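Workshop notebook, Mistside kitchen ventilation trials
Entry for December, opened 9.30 a.m.

The second set of extraction readings was taken this morning with the filters supplied by Rivier. The fan was run for 30 minutes before the first reading, in accordance with the procedure agreed in the autumn. Flow at the lowest setting was 296 cubic metres per hour. The Grustitz filters gave a lower figure at the same setting, but they had been through the wash twice and the comparison should be repeated with a fresh pair.

Flurina Eder has asked that duct length be entered on every sheet. It was missing from 6 of the earlier ones, which have been set aside until the drawings are found.

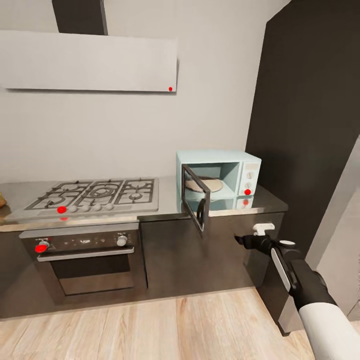
Noise remains the main complaint from the Ranasinghe flats. Residents report a low hum at night — most noticeable in the bedrooms — and the current mounting brackets are suspected. Rubber washers are to be fitted to one unit and left in place until the next visit. The budget allows for up to 100 washers, so there is no need to reuse the old ones.

The smoke pencil is nearly finished. Please order more before the next run.

Outstanding: calibration certificate for the flow meter; key to the plant room; reply to Rivier on the price of the wider filter.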